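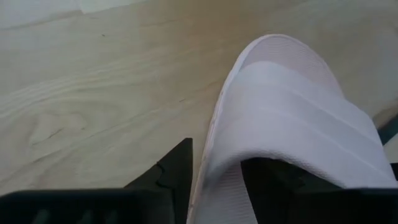
3.2 Footwear left on the floor

Loose footwear was the most common item recorded on bedroom floors in the Restdale homes, and it was the item on which residents and staff most often disagreed. Staff tended to log it as clutter. Residents tended to say it was where it belonged. The distinction matters for any tidying routine, and it cannot be made from the type of object alone. A white slipper lying on a pale wooden floor (Figure 4) would be scored as clutter under the Landlow checklist, which asks only whether an item is on a walking surface. The same checklist gives no weight to how well the item stands out from what is under it. In Figure 4 the slipper is white and the boards are beige to tan, with a strong swirl in the grain, and we would expect a resident with reduced contrast vision to find the edge of the sole harder to pick out than that of a dark shoe in the same place.

Figure 4. Open slipper with a wide fabric strap on a light wooden floor.

We therefore recorded three properties for each item of footwear: its distance from the nearest bed or chair, the direction of the toe, and its contrast with the floor, scored by eye as low, medium or high. Distance was measured from the heel. Toe direction was noted relative to the bed, as toward, away or across. Where two shoes of a pair lay apart, each was entered on its own line and the pair was linked in the notes column. Single shoes were entered with no attempt to find the other one, as room searches were outside the consent given by residents.

Of the 95 items of footwear recorded, 70 were slippers of some kind. Most were open at the heel. Closed slippers with a back were less common, though the Restdale care guide recommends them. When asked, residents said that open slippers were easier to get into without bending. Several added that they stepped out of them at the bedside and expected to step back into them in the dark – a slipper moved to a rack or a cupboard was, for them, a slipper lost. This agrees with the earlier Hutia survey, where residents ranked "things put away where I can't reach them" above dust and above unmade beds as a cause of annoyance.

Contrast was scored low for 18 of the 95 items. These were mostly white or cream slippers on the pale boards of the newer wing. The older wing has a dark green sheet floor, and no low scores were given there for white footwear. Floor finish was not something we had planned to study. It was added to the form in April, after the pilot visits, and the pilot rooms were visited again so that the column could be filled in for all of them. Grain pattern was not scored. Both raters felt that a busy grain made small dark items such as hair clips and buttons harder to find, but they did not agree on whether it made any difference for something the size of a shoe, and we leave the question open.

Agreement between the 2 raters was good for distance and poor for toe direction. Most of the disagreements on direction came from slippers lying at an angle to the bed, which one rater entered as "toward" and the other as "across". A fourth category for angled items would have helped. We kept the three categories to the end of the study so that all rooms were scored the same way, and toe direction is left out of the analysis in Section 4.

For the tidying routine itself, we followed the Onuoha zone method with one change. The original method clears every item from the floor between the bed and the door. In our version, footwear within arm's reach of the bed is squared up, toes pointing away from the bed, and left in place. Footwear anywhere else on the route is carried back to the bedside and set down in the same way. Outdoor shoes go to the mat by the door. Staff took to this version quickly, although some continued to place slippers under the bed frame when they mopped and did not always bring them out again. The routine card was reworded to cover this – "slippers out last, after the floor is dry" – and the new card was used in both wings for the rest of the study.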